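Posted in: Workshop notebook / Roll of honour project

October, entry 12

Back on the memorial tablet files this morning. The scanning of the school registers is finished as far as the Bilance volumes go, and the Astier boxes are still to come. I have put the register scans in the shared folder under the year of entry, not the year of leaving, so that they match the card index.

The main job was the squadron lists. We have 88 names on the air force side of the roll. The old typed list gives a rank and a date of death for each and very little else. For 12 of them the date on the typed list does not agree with the date on the tablet. I went through those first. In most cases the tablet has the date the aircraft was reported missing and the typed list has the date death was presumed, often six months later. I have decided to keep both and label them. Anyone entering records please use "missing" and "presumed" in the two date boxes and leave neither blank.

Three were harder. One is a navigator who appears twice in the register, once under his stepfather's surname. The two entries have the same date of birth and the same home village, so I am treating them as one boy until something says otherwise. The second is a pilot whose squadron number is given as 228 in the school magazine and as something else in his mother's letter. The 228 may be right, but the letter was written closer to the time. I have not changed anything. The third has no first name anywhere, only initials, and there are two brothers with the same ones.

Logbooks. We have two loaned by families and one photocopy. The photocopy is poor - the right hand column has been lost on most pages, and that is where the remarks are. I tried raising the contrast on the scan and got a few words back, mostly place names. Not worth doing the whole book that way. Better to ask if the original can be borrowed for a day.

The paper in the older of the two loaned books is brown at the edges and breaks if the page is turned from the corner. Turn from the middle of the long edge with a flat hand underneath. I have left a slip inside the cover saying so. No tape, please, even the kind sold for the purpose.

Tried the Rostami cradle for the bound magazines. It holds the spine well at 200 pages but the thicker volumes slide forward. A strip of foam under the front lip stopped it. I have cut a second strip and left it in the drawer.
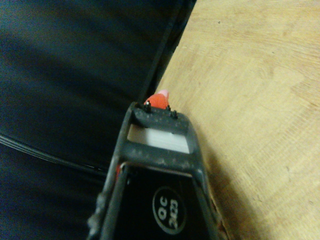

After lunch I went back to the cricket averages, which are useful for more than cricket. The team lists are printed at the end of each summer, so they show who was still at school in July, and that settles two leaving dates we had down as uncertain. One boy we thought had left at Easter took five wickets against the town in June. I have corrected his card in pencil.

The Nivar spreadsheet still turns short dates round, day for month, when it is opened on the old machine. Type the month as a word. I have fixed the rows down to the letter H and will carry on from there.

To do:
- ask about the original of the photocopied logbook
- look at the parish magazine for the brothers with the same initials
- check the 228 entry against the squadron record book
- find a better box for the loose photographs, the lid of the present one does not close
- finish dates, I onwards

Stopped at 4.40 as the light was going.

2 comments | 5 shares

Tags: school history, RAF, registers, logbooks

This site uses cookies to remember your settings. Accept | Manage choices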